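Gus Brannigan has the kettle going before I've got my coat off. He asks how I take my tea, tells me I'm wrong about the milk, and pulls out a stool for me with his foot.

We are in the kitchen in Hiltbridge where he has taught his beginners' cooking course, Breakfast First, since he gave up the cafe at 53. More than 200 people have been through it, he reckons, most of them grown adults who had never boiled an egg on purpose.

"I had a fella who ran a trucking business," he says. "Lovely man, 15 drivers under him, and he was scared stiff of a poached egg. So we started with toast. Everybody starts with toast with me, and there's no shame in it!"

The counter is where he wants to begin, and he is happy to stay on it for a good while. He put it in himself one December, with a mate from Anduvitz Joinery and a borrowed trailer, and he fusses over it the way other people fuss over a lawn.
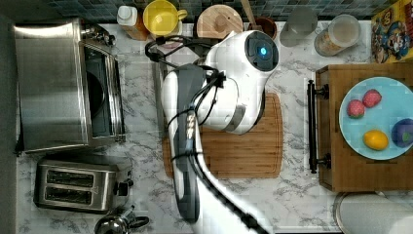
"People buy a new kitchen and then they fill the bench up," he says. "They've got the blender out, the coffee gadget, a bowl of lemons going grey, and there's nowhere left to butter a piece of bread. My rule is that the chopping board gets its spot first and everything else has to fit in with it. The toaster and the toaster oven go side on to it, the kettle stays close because I'm a man who drinks a lot of tea, and the little stuff lives up the back by the tiles."

The little stuff includes the yellow mug, which is his favourite colour for a mug and always has been. He once drove 100 kilometres to a clearance sale at Huneson's for a set of them, he tells me, and came home with a wheelbarrow as well.

Then there's the bamboo. His mother cooked on one old board all her life, and he was suspicious of anything else until a neighbour talked him around. "I wipe it, I stand it up to dry, I give it a bit of oil when it's looking thirsty," he says. "My daughter bought me a glass one from Viklund and, bless her, the noise of it! It's under the sink. Don't print that." He thinks it over - he's a fair man - and says I can print it. 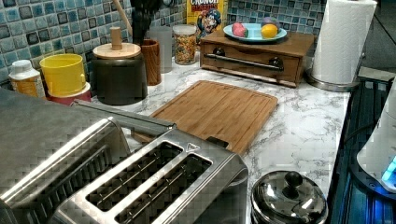

The bamboo board, with the two-slot toaster close at hand and Gus's favourite blue tiles behind.

The tiles were an argument. His wife wanted plain cream, and he wanted something that reminded him of the pool where he learned to swim. "She came good on them in the end," he says. "Now she tells visitors they were her idea, and I let her."

He's got a new group starting this evening, and he wants to get to the shops for bread before they turn up. I ask what they'll be making after the toast. "More toast, probably," he says, and goes looking for his keys.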